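Two fingers, two tempers: a weekend with the Lonitz grippers

By Aishwarya Pinto
Sunday, March 10, 2019

The argument at Zaltska had been going since September, and it was about fingers. Dariusz Bielecka wanted soft printed ones, because they forgive a clumsy approach. Thirumalai Rai wanted metal with rubber pads, because he likes to know where a fingertip is. They invited me in for two days of trials, and I said yes before they had finished the sentence!

The workshop is up a flight of stairs behind a tile showroom. What you notice first is the grey bins, plain enclosures with smooth panels that stop small parts escaping across the floor. Everything gets tried inside them. The test pieces come out of a toy cupboard, more or less: foam shape sorters, coloured blocks, bits of plastic in awkward outlines. I loved this. A foam sorter is a wonderful judge of a gripper. It gives a little when you lean on it, it slides when you nudge it, and a piece that goes in a few degrees off will jam and stay jammed.

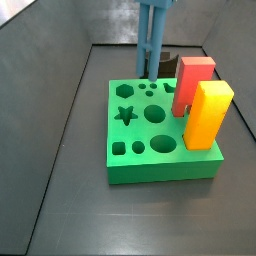

Bielecka's case is easiest to follow with your own hands. He passed me a spare printed finger and told me to press it against the bench, and it bowed, quite gently, then sprang back. With a stiff finger, he said, every small mistake in height goes straight into the arm. With his, the plastic soaks some of it up. The price is that the tips wander a bit under load, so you can't be sure of the last millimetre (and with shape sorting, the last millimetre is most of the fun).

Rai's answer was to run the same routine with the Lonitz hardware, a padded metal pair that the team has fitted to a Holletti arm. We did 28 attempts with each set on the first day. The metal fingers were better at standing a block upright and the printed ones were better at not shoving everything else out of the way. I kept a tally in my notebook and changed my mind at least twice before lunch.

The part I hadn't expected to enjoy was the camera work. Satish Hegde looks after that side, and he has strong views on where a camera should live. A fixed one gives you the whole bin and keeps its calibration for weeks. One on the wrist goes in with the fingers, so it sees the gap closing between pad and object, but it also sees a great deal of gripper, and shiny parts can bleach out half the view.
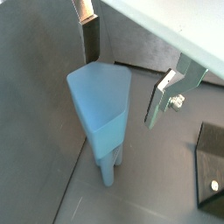 Clear and frosted plastics are his pet subject. Edges fade, the far wall of a cup shows through the near one, and a depth sensor may decide there's very little there at all. Hegde has been collecting close views of such things and now has 3,000 of them, labelled in the evenings with the radio on. His advice for anyone starting out is to sort the lighting before touching the software, and to take a matt cloth to any bright metal you can't move.

Controllers got the last afternoon. The Arellano box costs more and has a far nicer way of setting grip force, with a dial you can turn while the arm is running. The older unit makes you stop, type a number and start again, which sounds like nothing until you have done it 12 times in a row. Andor Szűcs, who wrote most of the test routines, still prefers the old one for long runs. He trusts its logs, and he can read them without opening a manual.

By the time we packed up, Bielecka was sketching a printed finger with a stiff metal spine, and Rai was asking him how thick the spine would be. They hope to have a first pair on the arm within the month. I've asked to come back for it.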